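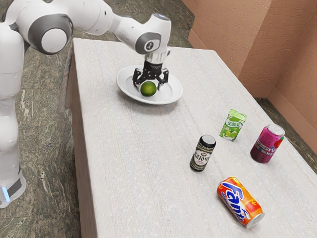 I spent most of June on one question: does it matter what junk you leave on the table when you train a pick-and-place policy in simulation? I had assumed it did, a little. The answer I got was more lopsided than I expected, so I'm writing it down before I forget the details.

The task is as plain as they come. There's a lime on a plate and the arm has to take hold of it and lift it clear. Everything else on the table is a distractor. The policy never has to touch the cans or the carton, and it is never told they exist. It gets camera images and joint positions and puts out joint targets.

The simulator side is Flurkard, which is what we use for rendering and contact. The policy code is Gindach, mostly as Fumiko Sasaki left it, with my changes to the data loader. I didn't touch the network. I wanted any difference to come from the scenes.

## What I varied

I made 2 training sets. Both had the same lime, the same plate and the same spread of starting poses for the arm. In the first set, the distractors were picked once and kept. Their positions moved from episode to episode, but they were always the same drinks, and they always stood up. In the second set, I drew them fresh each time from the full object library and let some of them land on their side, like the Fanta can in the render at the top.

Same number of episodes in each, same training length, same seed for the network weights. Then I tested both policies on 50 held-out layouts, with drinks neither one had been trained on.

A trial was a success if the lime left the plate and stayed between the fingers until the end of the episode. If the gripper knocked over a can on the way, I logged it but didn't fail the trial. Maximiliano Mateos thinks I should have failed it. He may be right, and I'll come back to that.

## What happened

The policy trained on the fixed drinks did fine on layouts that looked like its own training data. On the held-out ones it fell apart in a specific way. It would start toward the plate, slow down, and drift to the side where the brightest can was. Sometimes it closed the fingers on air well short of the fruit. I watched a lot of these, and I don't think it was confusing a can for a lime. My best guess is that it had learned to use the drinks as landmarks and got lost when the landmarks changed.

The policy trained on the changing drinks failed on 2 of the held-out layouts. Both were cases where the lime sat right up against the raised rim of the plate and one finger caught the rim on the way down. That's a grasping problem and has nothing to do with distractors.

I had expected the lying-down cans to matter most, so I ran it again with a varied library but everything upright. It was a bit worse than the full version, but still far closer to it than to the fixed one. So most of the gain comes from changing which objects are there, and a smaller part from changing how they sit. I would not lean hard on that second part without more seeds.

## Things I'm not sure about

Color is the obvious one. A green lime on a white plate is easy to pick out, and one of the drinks in the library is a bright green carton. I checked whether trials with that carton near the plate went worse. They didn't, but I had few enough of them that I can't say much.

The room is another. I kept the orange wall and the dark stone floor the same in every episode. If a policy can use cans as landmarks, it can use a baseboard too - and a fixed background would hide that completely. Varying the room is the next run.

Then there's Maximiliano's point. A policy that ignores the drinks in its images might also be happy to plow through them. With the lime at the far end of the table and the cans well away from it, that hardly comes up. It would come up a lot if I moved them closer together. I have the contact logs, so I can rescore the old trials with a stricter rule before running anything new.

None of this has been tried on hardware. The arm in the Linau lab is booked through the end of the month, and I'd like the background run finished first anyway. The config files for both training sets are in the Karakaya folder on the group drive, including the upright-only one, which I named badly. It's the one ending in "v3b".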